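Chapter 8
Bread on the Table: Slicing, Holding, and Serving

If you have worked your way through the last chapter, you have flour on your sleeves and, with any luck, a loaf or two that you are proud of. Now comes the part that most of us hurry past. We have spent a whole afternoon mixing and waiting and peeking through the oven door, and then we hack the thing into pieces and drop it on the table next to the soup! I did this myself for years, and my guests were always too polite to say a word about it.

My own teacher in these matters was Delphine Park, who ran the dining room at the Strickland, a small hotel in Gremanbridge with 159 seats and only one decent bread knife. She held that a guest makes up his mind about a meal while he is reaching for the bread, well before the first plate comes out of the kitchen. I thought that was a bit grand when I was young, and I have come around to it slowly, as one does. On a busy evening in March we might send out nearly 300 servings, and she would still stop a tray at the door if the slices were uneven.

This chapter takes up the work in the order you will meet it on a shift. We start with the knife and the board, and with the question of how thick a slice ought to be (a thin slice suits a spread, a thick one suits a stew, and there is a good deal of room for argument in between). Then we look at ways of keeping a cut loaf together so that the slices stay soft until they are wanted. After that we come to baskets, liners, and boards, and last of all to the table itself. 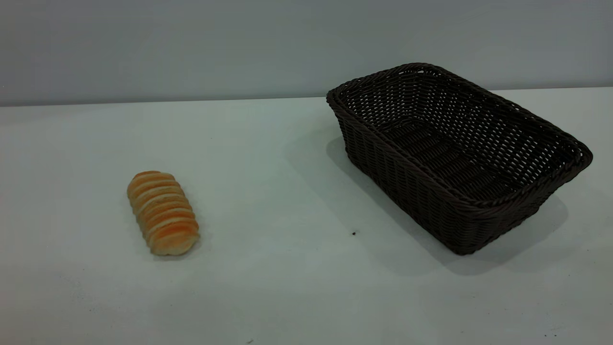

A word about baskets before we go on, as students ask me about them more than anything else. Choose one with sides that slope outward, so that a hand can get in and out easily, and think about color too. Pale crumb and golden crust look handsome against a dark weave, while a very dark rye can all but disappear in it. Size matters as well -- a short loaf should look at home in its basket and not lost at one end. Orhun Taşdemir, whose notes on service appear in Section 8.3, likes to set the basket down first and get the cloth folded into it before he so much as touches the bread, and I have picked up the habit from him.

Terms to know: crumb, crust, heel, liner, pullman slice, staling

Before you begin: Bring one uncut loaf, a serrated knife, a clean cloth, and any basket you have at home. Read Section 8.1 through once without cutting anything -- I know the loaf will be sitting there smelling wonderful, but do try.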